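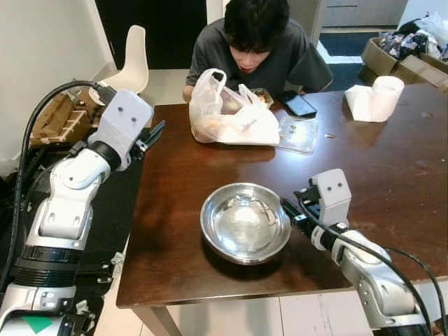 Ramil Saludo

We own one good table. It is dark, it is shiny, it came from my aunt's house in Bakulville, and it shows everything. A thread about eating lunch on it.

I polished it on Thursday night. By lunch today it had a plastic bag, a takeout container, a phone, a lid, a roll of paper towel and a steel bowl on it. This is what my family calls setting the table.

The bowl. I put it out at the front, dead center, for whatever people wanted to share. It is a nice bowl. You could fix your hair in it. It was empty when we sat down and empty when I washed it, and I want it noted that I washed it.

Everybody eats out of the packaging now. I grew up in a house where putting a takeout box on the table got you the look. My mother decanted ketchup. I have 40 plates in the cabinet, most of them hers, and lunch was served in a bag with its handles sticking up like ears.

I did ask if anyone wanted a plate. I was told it would "just be another thing to wash." This from someone who has not washed a thing since June.

Head down, though. Full concentration. If homework had ever been studied the way that bag of food was studied, we would be having a different conversation about chemistry.

The phone was face up by the food, naturally. My rule is no phones at the table. The ruling I got back was that it was next to the container and therefore part of the order.

The lid is my real complaint. Clear plastic lid, comes off the container, gets put down on the table, collects a few crumbs. Now it is neither a lid nor a plate. You can't throw it out, in case there are leftovers. There are never leftovers.

And then one tiny piece of something tan, sitting on the bare wood, a little way off from the lid. The lid was right there. The crumbs had managed to find it.

Paper towel: we have napkins. Cloth ones, even, from Marites Panganiban, who gave us a set when we moved in and asks after them at Christmas. They live in a drawer. The roll lives on the table, standing up, with a sheet pulled out and spread beside it as if somebody important was coming.

I posted about the table once before and got 194 replies, nearly all of them telling me to buy a tablecloth. I have a tablecloth. If I put it on, I would have to iron it, and then I would be the man who irons a tablecloth for a plastic bag.

To the person who suggested placemats – we had those too. The set was called Motel, for reasons known to the store, and it had a pattern of little keys. They curled at the corners. Every glass we own leaned slightly for a year.

For those asking about the finish, I use a polish called Betex and an old T-shirt. It goes on fine. It comes off the second a person puts both elbows down and leans, and in this house that is the only way anyone knows how to sit.

Cleanup, for the record, in the order I did it: bag, container, lid, tan thing, crumbs I hadn't seen, paper towel back to the kitchen. I wiped the whole top and found a greasy thumbprint on the far side that I can't connect to any known seat.

Then I put the bowl back in the middle, because it looks good there, and I went to find the shirt for the polish.

Update: asked what we should do for dinner. The answer was "same place?" with the phone already out.

Update 2: I have set out two plates. Real ones, with the blue edge. I have also put a fork next to each of them – let's not rush into knives.

Update 3: Yesenia Benavides wants to know what the tan thing was. Yesenia, I threw it away. I don't investigate, I wipe.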